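Ondisus Members Forum
Doctoral Training and Early Careers > Choosing a Thesis Laboratory

Topic: Industrial co-funding in plasma physics - acceptable or not?

harard_office
Moderator
20 Dec 2018, 09:14
Members are invited to comment on the revised guidance for doctoral candidates in the physical sciences. The draft recommends that candidates spend at least 60 working days per year at the premises of the industrial partner when a thesis is co-funded. The consultation remains open until the end of January. Please keep replies to the matter of placement time. Questions on salary should go to the separate topic.

discharge_lab2
Member
Our laboratory supports the draft in general terms. We have had co-funded candidates under the Harneo agreement for several years, and those who were seldom at the partner's site had difficulty obtaining data for their second and third chapters. A fixed minimum would give supervisors something to refer to when the partner is slow to arrange access.

We would ask that the days be counted over the whole thesis and not year by year. The first year is largely taken up by courses and reading.

optics_east
Member
I must disagree with the previous contribution. A minimum of this kind treats all subjects alike. A candidate working on numerical models of gas breakdown gains little from sitting in an office at the partner's plant, and the travel is a real burden for those with families. The present text leaves the matter to the thesis agreement, and I see no evidence that this has failed.

harard_office
Moderator
For information, the survey sent out with the draft went to 2,853 current and former candidates. We received 1,409 complete replies. A majority of those who replied and held co-funding asked for more time on site. The full tables will be placed in the documents section.

optics_east
Member
I thank the moderator for the figures. I would note that more than half of those contacted did not reply in full, and that the ones who did may well be those with a complaint. The draft should not rest on this survey alone.

guillot_fellow
Member
I write as a former holder of a Guillot fellowship, now in my second year after the doctorate. My own thesis was on surface treatment by low-pressure plasma. I moved from theory to experiment during my master's degree, and I would not have known that the change suited me without a long stay in a working laboratory. For that reason I favor a minimum, although I agree with discharge_lab2 that it should apply to the thesis as a whole.

One further point. The draft says nothing about safety training. At my partner's site this took up most of the first two weeks, and it was unclear whether those days counted. The final text should settle this. 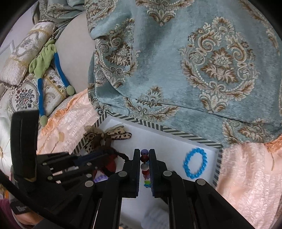
Two-finger gripper holding a short strand of beads.

discharge_lab2
Member
The question of training days is well raised. In our agreements they are counted as days on site, but that is our own practice and is written down nowhere. We would support a sentence to this effect in section 4.

optics_east
Member
If the minimum is to be kept, I could accept it over the full thesis, with training included and with an exemption for purely numerical work granted by the doctoral school. I remain of the view that the thesis agreement is the proper place for such terms.

guillot_fellow
Member
An exemption seems fair, provided that it is requested at the start. Candidates should not discover in their final year that it was needed.

harard_office
Moderator
These points have been passed to the drafting group. Members who wish to propose exact wording for section 4 are asked to use the form in the documents section - comments made only in this topic will be summarized but not quoted. The topic will stay open until the consultation closes.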